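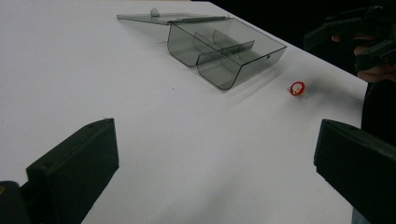

Page last changed: April

In defense of the small clear box

My whole apartment could be sorted by one question: does this thing live in a box with a lid, or does it live in The Drawer? You have a Drawer too. Mine held birthday candles, a bike key, four kinds of screws, and a bunch of bottle-cap-sized bits that I kept moving from one side to the other for years. I would like to make a case for the little plastic box with compartments, and I'd like to make it loudly, because the people who sell storage have talked us all into something much worse.

What they want you to buy is the basket. Big, deep, pretty, you can't see into it, and it costs a fortune. I fell for it! I had a lovely one from Barkwood by the front door and within a month it was a Drawer with handles. A basket just asks you to throw. A box with a divider down the middle asks you one tiny question (this side or that side?) and that's about as much deciding as I can manage at nine at night.

And see-through matters more than people admit. My friend Kaj Vídalín is a label person, he prints them, he has a font he likes, and I've watched him stand in his own hallway reading labels like a man in a foreign train station. With a see-through box you just look. Even the smoky gray kind works fine, you get a shape and that's enough to know whether it's buttons or batteries.

Now, how many compartments. This is where I get into arguments. Two is great for stuff you use all the time, say stamps on one side and paper clips on the other. Some people will go straight to the giant Lambrakis case with a slot for every bead known to humankind, and fine, if you have 1,000 beads, go with God. I had one of those. I filled nearly all of it in one heroic weekend and then never opened it again, because putting one earring back felt like filing taxes. 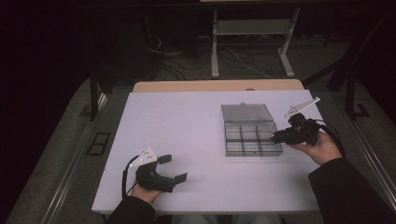 So my sweet spot for fiddly things is a small grid, the kind where you can take in every cell at a glance and the lid folds right back out of your way. Earrings, fuses, sewing machine feet, the spare bits from every shelf I've ever put together. Leave a cell or two empty on purpose – something new always turns up, and if there's no room for it you know exactly where it's going. Back in The Drawer.

The other thing I'd beg you to do is the sorting itself on a bare table. Clear it off completely, put the box down, open it, and bring things over a handful at a time. A pale surface is best, small stuff really shows up on it. I used to do this on the rug in front of the TV and I'm still finding screws with my feet.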